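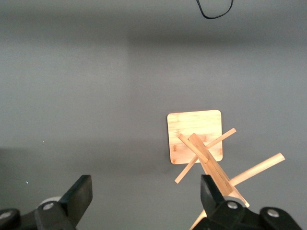 I had been wanting to get to the Tagle open day for a couple of years, mostly on account of the Skultadon work, and in March I finally talked myself into the long drive. Skultadon is the name the group gives to a way of training a two-armed robot so that it doesn't lean too hard on any one of its cameras. I'd read their write-up twice on the couch at home and only half followed it, but it made a good deal more sense once I was standing beside a screen with the wrist camera's view on it. From that close in you get the robot's own fingers, big and black at the bottom, and past them a square bamboo board with pale wooden pieces lying across it, and you see quite quickly how much a wide piece of wood right behind a finger can hide. If you only ever looked at the world from there you'd want a second opinion too!

Katsuhiko Ikeda took our group around. He is a patient explainer and let people interrupt, which we did constantly. The usual way of teaching these arms, he told us, is for a person to steer them through a job many times over, with all the cameras recording, and for the software to learn to match what it saw with what the person did next. It works nicely until something changes. A person leans over the table, or the arm swings across and blocks the fixed camera, and the robot goes vague, a bit like me when somebody moves the kettle.

What Skultadon does is switch off one view at a time during the learning. It isn't done at random, or not wholly. The program keeps a running tally of which camera it is relying on, moment by moment, and that's the one it is more likely to lose. So if it has been getting by on the wrist view as the fingers close on something, it has to practise closing them with the fixed view and its sense of where its own joints are. Katsuhiko compared it to a hockey coach who makes you play on your bad side (he was wearing a scarf in team colours, so I suspect he'd used that one before). Nothing new has to be recorded. The same demonstrations get used again, with pieces taken away.

I liked that part very much. I spent most of my working life teaching adults to read maps, and we used to do something similar with the legend folded under.

After tea, which came with a really excellent ginger slice, we went through to the far room where the arms are. It was quieter than I expected. There's white wall behind the table and a dark grey cloth over the top of it, and with both arms reaching in, one down from the back and one across from the side, you do feel you ought to lower your voice. The mug tree was lying over on the left with its pegs sticking out every which way, and the arm in the middle had a little light blue block in its fingers. I'd have thought a mug tree was an odd choice, but the pegs are thin and point in all directions, so a good grip from one side may look hopeless from the other. I went home and looked at ours with new respect.
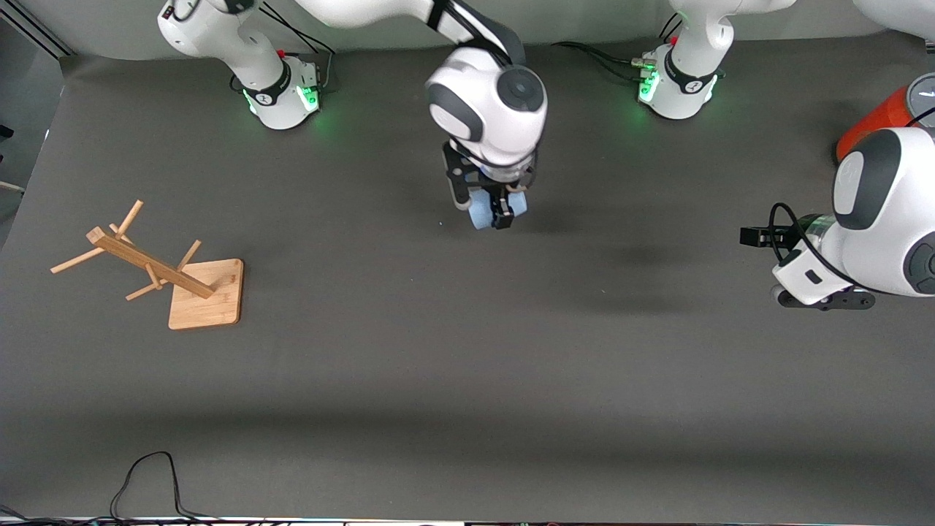 Hae-won Joo wanted to know whether hiding a camera during training made the robot worse on an ordinary day, when every camera is working. It was the question I should have asked and hadn't. Katsuhiko said yes, a touch, in the early stages of training, and that the gap had closed by the end in the runs they'd finished so far. He wasn't willing to promise it would close for every job. Hae-won pressed him on threading and other very fine work, and he agreed that those were still untested and wrote something down on his sleeve of paper.

Then we got to the result itself. They had run 56 trials with the fixed camera covered, the task being to pick up a wooden household item and set it down on its base. Trained the usual way, the robot managed it 18 times. Trained the Skultadon way, it managed 50. I asked about the ones that still failed and was told that most came down to the arm settling for a grip too near the end of a peg, so the thing turned as it was lifted. They think that is a matter of touch more than sight, and a neighbouring group, Sikent, is trying out a fingertip sensor that might help. I gather the two groups share a coffee machine and not a great deal else, so we'll see.

There was also a short talk on Tostov, the software they use for replaying the recordings, but the room was warm and I'm afraid I took very few notes. A gentleman beside me did ask whether it would run on a school computer and the reply was a cautious maybe.

If you're thinking of going next year, wear flat shoes, as there are more stairs than the leaflet lets on, and get yourself into one of the morning groups if you can. Parking is free behind the building but it fills up before ten. I've asked Katsuhiko for the list of follow-up reading he mentioned and will pass it along to anyone who'd like it.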